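Teleop setup, May: a few pictures from the back bench

3 min read

Quick post, more later when I get time. We've been teaching the arm by hand at Pirkico since the start of May and people keep asking what it looks like down at floor level. Mostly cables. Same task the whole month, pick up a part, put it in the tray, do it agian.

Two ways of showing it. One, grab the arm and walk it through the move. Two, sit at the leader handles and drive it from across the room. Trevor Gosselin did nearly all of the second kind, he's got the steadier hands. I did the hand guided ones, slower, my shoulder hates it.

Count so far: 1,056 demos recorded, 198 thrown out. Bad grasps, dropped frames, one whole batch where the clock was off. We log everything through Jekdale, works fine once it's running.

Wrist view, gripper closed up to a thin gap

Fingers pointing out over the carpet, very dark. White power strip at the back with the little red light on, plugs packed toward one end. Small black box with the WALTER label is by the foot of the aluminum upright, cables in the top and out the bottom.

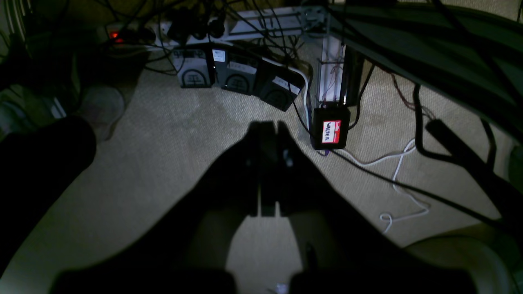

Notes on driving it

Keep your elbow down. Go slower than feels right, the policy copies your speed and your hesitations too. If you fumble a grasp, finish it or scrap it, don't leave half a demo in the folder. Sessions of 36 tries, then 10 minutes off. Past that we both get sloppy and it shows in the data.

Hand guiding is better for the last inch or so, remote is better for the long reach. We mix them now. Latport tray is next, deeper sides, so the approach has to come in from the top and all the old demos are no use for it.

Still to do: shorter leads on the leader side, brighter light for the wrist camera, write up the reset procedure properly. Trevor wants a foot pedal for start/stop and I think he's right. Will add more pictures here when the new tray is set up, proably after lunch one day when it's quiet.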